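Leka cell: setup and care notes

Hello, and welcome! These notes cover looking after the two-arm bagging cell, which Fatos Ionescu and I keep running here at Findbridge. Before the first session, wipe the tabletop and the fingers. 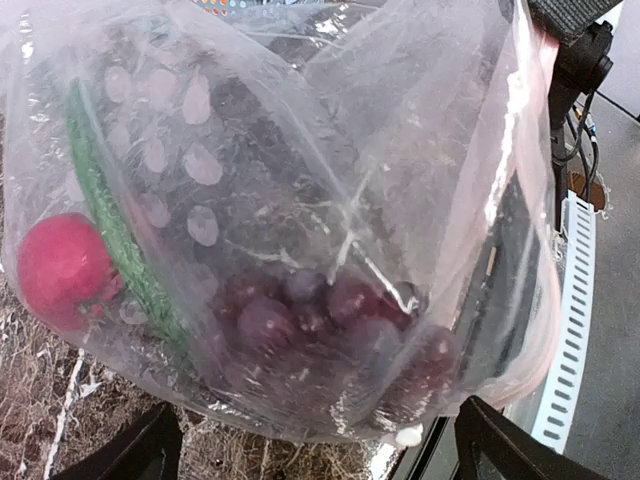
Thin film creeps into finger joints, so peel off any scraps you find (tweezers help). Then home both arms and see that the cables still have slack at full reach. 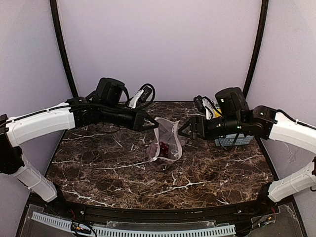 Check the rail screws every 40 hours, and please write it in the log, even if nothing was loose!
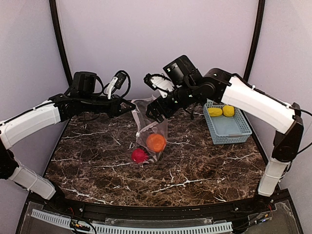 Both arms over the table, clear bag in the middle, blue basket toward the back right.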